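Community Help > Home and Storage > Small Rooms > Food and Snacks

Tuesday
Posted by Mairéad Conneely

Keeping a box of mixed snacks in a one-room rental

I rent a single room and most of my snacks are small individual packets, bought in mixed lots from a grocery called Gundetwood. I have been sorting them into one open cardboard box. The box does the job, but I can never find what I want without tipping half of it out, and the small packets end up at the bottom. 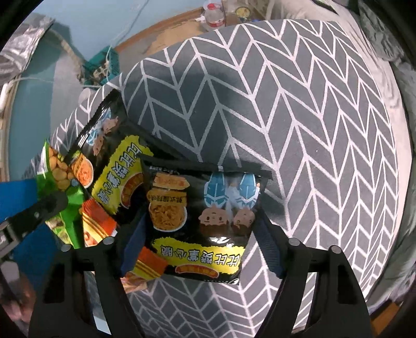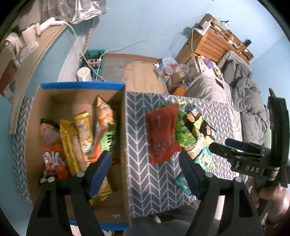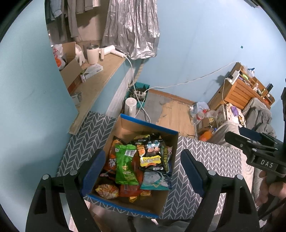
What I would like to know

The room has a bed, a couple of shelves and not much else in the way of storage. There is no kitchen cupboard I can use, so the snacks have to live in here with me. I have three things I can't settle.

First, is plain cardboard all right for this, or should I move everything to plastic? All the packets are sealed until I eat them. I don't decant anything.

Second, is there a sensible order to pack them in? I have puffed snacks, fried snacks, a few sweet things and some pouches I bought without being able to read the label. At the moment they go in as they come out of the shopping bag.

Third, where should the box go? The floor is easiest but I have other things down there, including a power strip in a plastic bin and my drinks bottles. The shelf is already full.

I don't want to spend much. I looked at a Biltlow drawer unit but it would block the side of the bed.

Lajos Antal

Cardboard is fine for sealed packets. The problem with it is damp and insects, so if your floor gets wet when you mop, or you have ever seen ants, use plastic with a lid. Otherwise keep the box you have and replace it when the bottom goes soft.

For packing, stand the packets on end instead of laying them flat. Think of a card file. You look down on the top edges and can pull one without moving the others. Do it this way:

Empty the box onto the bed or a clean mat.
Check the dates. Anything with less than 14 days left goes at the front.
Put the heavy and flat packets in next, standing up against the back wall of the box.
Put the puffed ones in last. They are mostly air and they crush if anything sits on them.
Cut a strip of cardboard the height of the box and use it as a divider between sweet and salty.

If the box is too full to stand things up, you need a second box. Pushing down on the packets to make room only splits the seams, and then you have crumbs - that is how I got ants.

On the ones you can't read, the date is usually stamped near a seam, and the order can be day first or year first. Write it on the front in marker when you bring it home. If there is a barcode you can try a lookup app, though it doesn't always find imported brands.

Keep food off the floor if you can. If it has to be there, put it away from the power strip and anything that gets warm, and away from bottles that might leak. A low stool would be enough.

hanside_renter

just get a lidded bin. 6 dollars at the discount store, mine has lasted 3 years. goes under the bed if the bed has legs

Illés

I agree with most of what Lajos wrote but I would skip the divider. In a small box it takes up room and falls over. I put the packets from one brand together with a rubber band, loosely, so I know when I am down to the last one. Banding too tight will crush them.

Also look again at the shelf before you buy anything. Things you use once a day or less can go in the bin on the floor, and the snack box can go up where they were. I did that with my iron and a box of cables and it freed enough space for two shoeboxes of food.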